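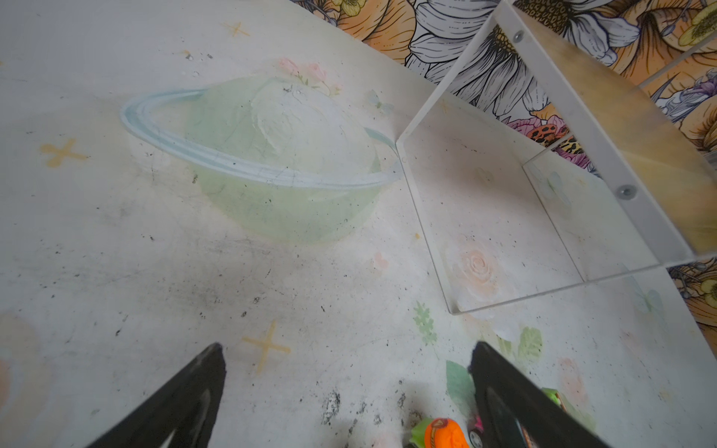
How many times do you have to show a robot arm a task before it can do it alone?

It depends mostly on how much changes from one try to the next. If the objects always start in the same place, a few dozen demonstrations can be enough. If they move around, plan on hundreds, and more again if you swap the objects too.

I get asked that a lot, usually by people who have just bought a pair of arms and want to know how many evenings they are giving up. I started recording in November and I now have 1,535 episodes on disk across all tasks. An episode is one try at one task, start to finish. My goal is 2,000, which is a number I picked before I knew anything, and I have kept it mainly so I have something to count toward.

My tasks are all versions of the same thing. There is a small shelf and there are small toys, and the toys go on the shelf, or under it, or come back off it. I use two arms. I drive them by remote control with a pair of smaller handheld arms that a friend, Osvaldo Pace, helped me put together. When I bend the small one, the big one bends. The script that copies the motion across and writes everything to disk is called Jalach. Osvaldo named it and has never told me what it means.

Before this I tried moving the arm by hand. You switch the motors to a soft mode, take hold of the arm near the wrist and walk it through the motion while it records the joint positions. It works, and if you only want one arm to repeat one path I would still do it that way. It's quick to set up and you feel right away when a joint is near its limit. My trouble was that my own hands ended up in most of the camera views. The robot learns from those views, and when it runs alone my hands are gone and everything looks different to it. Two arms at once was also more than I could hold.

Remote control fixes that but it takes longer to get good at. You can't feel the toy. The first week I squeezed everything much too hard, and I knocked the shelf over more often than I put anything on it. Mylene Salazar, who has done this at work for a couple of years, told me to stop watching my hands and watch only the camera feeds. Her reasoning was that if I can't tell from the feeds where the toy is, the robot can't either. I sat with my back to the arms for one whole session. I was terrible at it and the episodes were the best I had made up to then.

The clear acrylic is hard on the feeds, too. From some angles the sides of the shelf almost vanish, and what you see is whatever is behind them. I learned to look for the edges, which catch the light, and for the screws. I thought about putting tape on the sides to make it easier and decided to leave them alone.
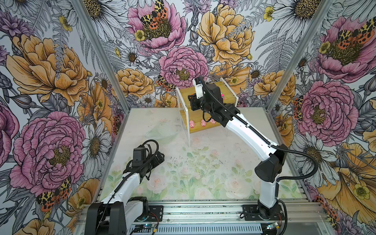 Two arms also raise the question of which one does what. My rule is that the arm closer to the toy picks it up, and the other arm stays clear unless it has a job. At first I let the idle arm hang wherever I had left it. Then I trained on that and got a policy where the idle arm drifted around, because in my data it had been in a different spot every time. Now I bring both arms back to the same rest pose before I hit record and again at the end.

The other thing I got wrong was speed. I am slow when I'm careful and fast when I'm bored, and both were mixed together in the first batch. Gianni Russo looked at my joint plots and could tell which episodes I had recorded late at night. There were long flat stretches where I had stopped to think with the gripper in the air. The robot learned those as well. It would reach over the shelf and wait there, sometimes for good. I went back through everything and threw out 174 episodes, most of them for pauses. It hurt to do and the next training run was clearly better.

I don't throw out mistakes, though. If I miss a toy and go back for it smoothly, that stays in. A robot that has only seen clean grabs has no idea what to do after a bad one. Some evenings I now start with the gripper in a poor position on purpose, just to record getting out of it.

My routine, for anyone who wants one:

Turn everything on and let the arms sit in the rest pose for a minute.
Check every camera feed, wrist cameras first.
Do 5 practice runs without recording.
Record in short blocks and get up between them.
Move the toys before every episode, including to places that are annoying to reach.
Watch a few episodes back before shutting down.

The last one matters more than it sounds. I once recorded a full evening with one wrist camera frozen on its first image. The file sizes looked normal and I only found out when I played it back the next morning.

For moving the toys, I used to just put them wherever felt random. It wasn't random. I'm right-handed and when I plotted the start positions nearly everything was on the right side. Now I print a list of positions and follow it, even when it tells me to put something in a spot I don't like.

As for results, the robot can put one toy on the shelf most of the time when the toy starts out in the open. It is a lot worse when the toy starts under the shelf, where the gripper has to come in low and the top of the shelf is in the way. That is also the task I find hardest to do myself over the controls, so my demonstrations of it are the messiest ones I have. I'm going to record only that for the next few weeks, and I want to try bringing the arm in from the side first and see if the wrist camera gets a better look.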